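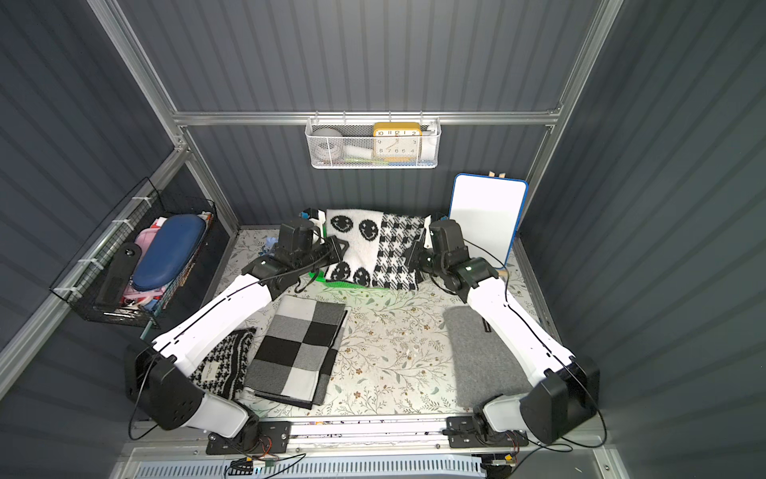

Flitano Twin-Arm Textile Booth
Safety notice and gripper retrofit, part 2228
Sold and serviced by Jastari

Status: in stock
Fits: all Flitano twin-arm booths up to serial 3880
Supplied with: two finger sets, screws, thread locker, hex key, controller update
Later booths leave the shop with these parts already fitted.

What went wrong

On Sun 7 April a customer running folding trials pressed the stop button while the left gripper had hold of a knitted scarf. The arm stopped as it should. The gripper did not let go, and it did not hold still either. It kept closing, slowly, until the motor reached its current limit. The operator, Tadeo Montecinos, had already reached in to free the scarf and got the tip of his index finger pinched between the fingers of the gripper. He had a bruise and no broken skin. The scarf had a pulled loop the length of a hand.

We asked for the logs the same evening and repeated the fault on our own booth two days later. Two separate things were wrong.

The first is in the controller. A stop cuts the arm joints and the gripper on different lines. If the gripper was in the middle of a close command, the last torque value stayed active until the command timed out. On the affected version the timeout is 14 seconds, long enough for someone to walk up and put a hand in.

The second is mechanical. On the original fingers the screw heads stand slightly proud of the inner plate. Smooth cloth slides over them. Loose knits and fringes catch, and an operator who sees a caught thread will want to pull it off by hand.

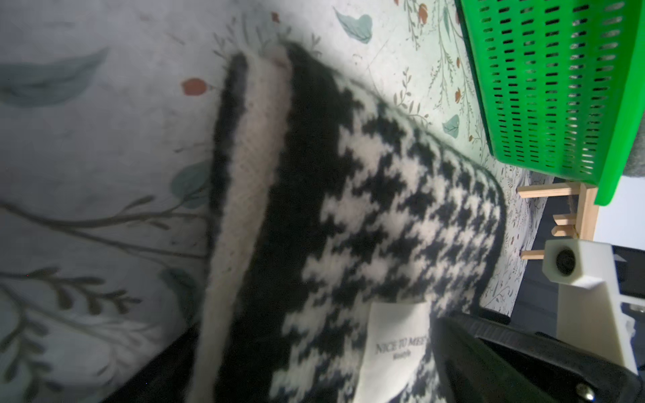

Knitwear is the worst case for both problems. It compresses a long way before the motor feels any load, so the gripper closes further and for longer than it would on a towel or a felt pad. Melati Wijaya in our test shop ran the old and new fingers against the same stack of knits and saw the catch on the old set in the first session. Woven blankets gave far less trouble, but they are heavier, and a gripper that holds on to a heavy blanket after a stop can drag the rest of the stack when the arm settles.

What to do now

If your booth is affected and you do not have the retrofit yet:

- Do not reach between the fingers after a stop. Switch off at the main switch and wait for the indicator on both grippers to go out.
- Turn the grip force down to 3 in the controller menu.
- Take scarves, open knits and anything with a fringe out of your trials.
- Tell everyone who uses the booth, including people who only load it.

If a garment is stuck in a gripper with the power off, back the finger out with the hex key. Do not pry it open. The gearbox will not survive that, and we do not cover it.

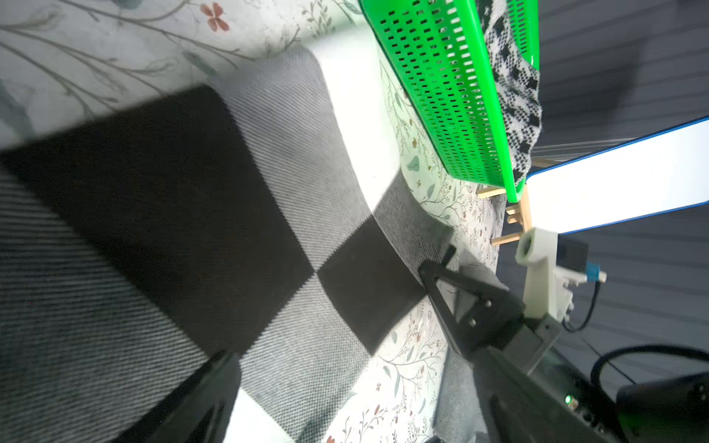 Reading time: 3 minutes

What is in the retrofit

The new fingers have countersunk screws and a rounded inner edge. They use the same mounting holes, so wrist cameras and brackets can stay where they are. You will have to run the gripper calibration again, as the tips are a little thinner.

The controller update puts the gripper on the same stop line as the arm. After a stop it drops torque to zero and the fingers relax. This means a held item may fall. If you work with something that must not be dropped, talk to us before you install.

Fitting

Allow an hour for both arms. Install the update first, then the fingers, then calibrate. Finish with the stop test in the booklet: close the gripper on a folded cloth, press stop, and check that the cloth can be drawn out with light pressure. Do this on each arm. If the cloth is still held, leave the booth switched off and call us.

One customer fitted the fingers and skipped the update. The knits stopped catching, but the closing fault was still there.

Cost and returns

The retrofit is free for affected booths until the end of August, including shipping. Send the old fingers back in the same box. Booths bought second-hand are covered too - we go by serial number and do not need the invoice.

Orders through Coppens are handled by Coppens, with the same parts and the same terms.

Contact

Fitting questions: Milan Kramer, service desk
Incident reports: Roos Brouwer
Please report any stop where a gripper kept moving, even if no one was hurt, and save the log before you restart.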